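**TRARKWOOD, January** – Trarkwood Police have recovered 30 garden statues stolen from front yards across the town, and would now like people to come and take them back. The station lobby was not built with herons in mind.

The statues were found in a rented storage unit off the Hosoda road after the owner of the site noticed a stone foot holding the door open. Officers entered with a warrant at 10 a.m. and spent the rest of the morning lifting. One man has been arrested on suspicion of theft and released while inquiries continue.

"We'd like to thank residents for their patience, and for the drawings," said Detective Noboru Okabe, who is leading the case. "Some of the drawings were very good. A few looked like potatoes, but we matched those too."

Investigators believe the statues were taken at night over several months and were going to be sold through Porineo, an online marketplace for yard goods. One listing asked $1,000 for a concrete otter described as "antique, possibly Roman." Its owner bought it at the Cener garden center two summers ago and still has the receipt.

Residents who reported a theft will get a call from the department. Anyone who lost a statue and did not report it, out of embarrassment or relief, can still make a claim. Please bring a photo of the item in your yard, a receipt, or a convincing account of its chips and cracks. Heavy pieces must be collected with a vehicle. Officers will help load but have asked that the bear be left until last.

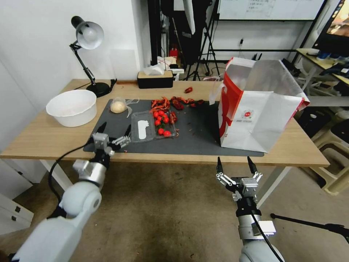 **What happens to statues that are not claimed?**

They will be held for 100 days and then sold at the department's spring property auction, with the money going to the town's general fund.

The department is still looking for a birdbath, a sundial and the other half of a pair of lions. Anyone with information, or with one lion, is asked to call the Trarkwood Police front desk and ask for Detective Okabe. Callers may remain anonymous.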